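Notes on a force limit that wasn't one

I spent most of February on a fault in our simulated kitchen setup, and I am writing it up mainly so that I can find it again. The short version: the gripper force cap was being read in the wrong place, and every safety check downstream of it was passing on a number that had no connection to the fingers.

The setup is two arms over a table, run in simulation before anything goes near the real pair at Zillska. The task is dull. One arm picks up a small jar, lifts it clear, moves it to a marked spot and lets go. The other arm stays parked. We run batches of 500 episodes overnight and look at the failures in the morning.

The controller is Flurow, with a thin layer of our own on top. That layer holds the limits: joint speed, workspace bounds, and a cap on finger force of 50 N. If the cap is exceeded for more than 2 control ticks, the arm should open the gripper and stop. We test this stop at the start of every batch by commanding a deliberate over-squeeze on a rigid block. It had passed every time.

Svenja Hellwig noticed the problem from the wrong end. She was looking at lift heights and found a group of episodes, 65 in one batch, where the jar left the gripper sideways during the lift. The logs said the grasp was normal and the force was well under the cap. The jar's exit speed said otherwise.

I replayed several of them at a tenth of normal speed, starting from first contact.

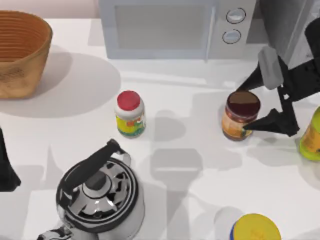

*Simulated table view: the arm on the right with its fingers on the maroon-lidded jar.*

The grasp is across a diagonal, with one finger high on the lid and the other lower on the label side. In a grip like that the two contact forces need not line up, so there is a turning moment on the jar. The friction model holds it until the squeeze rises, then it lets go all at once. The squeeze should not have been rising. We had told it to hold at 20 per cent of the cap.

The cause was in the order of two callbacks. Our layer read the finger force at the start of the tick, before the contact solver had run. On a rigid block the previous tick's value is nearly the same as the current one, so the test was happy. On a jar that rotates slightly, the contact point moves, the solver drops the old contact and creates a new one, and for that tick the reading is zero. The grip controller saw zero, assumed it had lost the jar and closed harder. On the next tick the same thing happened. The stop never fired, as its counter was reset by each zero.

Aarti Joshi found the last part. I had fixed the callback order and declared the matter closed, and she pointed out that a counter which resets on a single low reading is a bad counter whatever feeds it. A real force sensor drops samples too. She was right, and I had written that counter.

Changes made:

- Force is now read after the contact solver, and the tick number is logged beside it.
- A zero reading while the fingers are closed on something counts as a fault.
- The stop counter decays by one per good tick. It no longer resets.
- The start-of-batch test uses a jar held off-centre as well as the rigid block.

With the old callback order put back on purpose, the new counter stops the arm before the jar moves, and that was the result I wanted before signing anything.

The real arms have been running the same limit layer since the autumn. They read force from a Seler wrist unit, so the callback problem does not apply there, but the counter problem does. I have gone back through the hardware logs and found dropped samples, none of them during a grasp. The arms are locked out until the new version is loaded and the off-centre test has been run with somebody at the stop button.

Still open: the grasp planner should not be offering that diagonal grip in the first place. Its score rewards finger clearance and takes no account of the moment on the object. I have an Ackermann report on grasp scoring to read before I touch it.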